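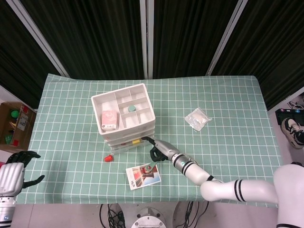
I've been at war with the cupboard under my bathroom sink for years, and I think I've finally got it how I want it, so this month's tips are all about small stuff: the bits that are too little for a shelf and too useful to chuck. Hair grips, plasters, spare buttons, picture hooks, those tiny screws that come with everything. The thing that changed my mind about bought organisers (I was firmly a jam jar person before) was a white plastic one with thin dividers in the top, one bigger section to the left and a lot of little cells beside it. A small box can stand upright in the big part, and something round like a lid gets a cell to itself. Different sizes of gap, that's what you want! A tray with all its spaces the same is a pain, as you end up with one hair bobble rattling about in a hole and the cotton wool homeless.

Before you buy anything, tip the whole drawer out on the table. I put an old cloth down first so I can gather up the corners afterwards and shake the fluff and crumbs outside. My sister-in-law Kirsty does hers straight on the carpet and I've seen her lose an earring back that way, twice.

Sort by where you use it and not by what it is. I used to keep all my scissors together, very tidy, and then walk through the house every time I wanted to open a packet of rice. Now there's a pair in the kitchen, a pair with the sewing and a pair by the front door for parcels.

Measure the inside of the drawer, not the front. My kitchen drawer looks enormous from outside and is 33 cm deep once you get past the lip and the runners. I bought a tray for it without checking and it now lives in the shed with plant labels in it, where it's very happy. Write the measurements inside a cupboard door in pencil and you'll have them for good. Height matters too, especially with anything that has a lid.

Cleaning. Plastic dividers go grubby in the corners and a cloth won't reach. An old toothbrush and a drop of washing-up liquid in warm water does it, then stand the tray upside down on a tea towel overnight. If something sticky has leaked, cover it with a hot damp cloth for ten minutes before you start scraping. For label glue I use cooking oil on kitchen paper, left for a bit, then washed off. It takes longer than the stuff in a bottle but I can't stand the smell of that in a small bathroom.

Stop it sliding: a square of that rubbery non-slip matting, cut a bit smaller than the base. I had a roll from De Smet that has done every drawer in the house and two trays in the car.

Pills and anything else the children shouldn't have don't go in an open tray, however handy it looks. Ours are up high in a tin with a stiff lid. Keep medicines in their own boxes as well, with the leaflet, and take old ones back to the chemist.

Buttons and beads: little cells are lovely until somebody knocks the lot over. Put each sort in a twist of greaseproof paper or a small bag first. Els Postma wrote in to say she threads hers on a safety pin, one pin for each cardigan, and I've pinched that idea.

And leave a cell or two empty. There will always be a mystery key, or a screw off something, and it's better in there than on the windowsill. I empty mine out in August, when I'm looking for the suitcase padlocks anyway.

Next time it's the airing cupboard, so if you've got a way of folding a fitted sheet that works, please send it in. Mine still look like laundry somebody sat on.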